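Bench notebook, Semora room, June, 4:10 pm

Picked up where the last entry left off, which was me complaining about the blocks. I am still complaining about the blocks.

Block supply: I went through the crate after lunch. We own 102 on paper. The crate holds 51. Either half of them walked or the Fimex order was only ever half delivered and we signed for it anyway. I have seen how we sign for things. Written on the lid in marker so the next person can be annoyed faster.

Sanded 5 that had splinters on the corners. Did not sand the rest. They looked at me and I put the lid back on.

Stacking: two high is boring and stands all day. Three is fine. Four is where it gets interesting, as every small offset gets added to the one under it, and you end up with a column that looks like it's thinking about leaving. I like four. Four with a bit of a lean is the setup I'm keeping for the Skendetance work, with a fifth block left off to the side to go on top if anybody feels brave.
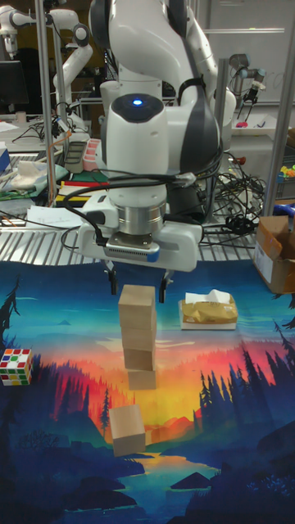
I did try squaring the column up with a ruler first. It looked very professional and taught me nothing, so back to placing by eye. Note to whoever resets the table: please don't tidy the stack. Crooked is the setting.

Mat: the sunset one stays. Granström mat (plain gray) is rolled up behind the door and can live there. I know the sunset is busy, with the mountains and the pines and all that orange. Pale wood still shows up well enough on it for my eyes, and it improves the room, which has no window and could use an evening sky. It does want to curl at the corners after being rolled. Left it face down under the big catalogs overnight and that mostly cured it.

Clutter: the tissue box and the Rubik's cube are on the list as table items, so leave them out. This means the tissues are not for your nose. There is a roll of paper towels by the sink for your nose. The cube is also not for solving. I scramble it back every time, and I am slower at that than you would think.

Still to do:
find the other blocks, or the Fimex delivery slip
wipe down the mat, something sticky near the bottom edge
label the crate properly, my marker is already rubbing off
buy tissues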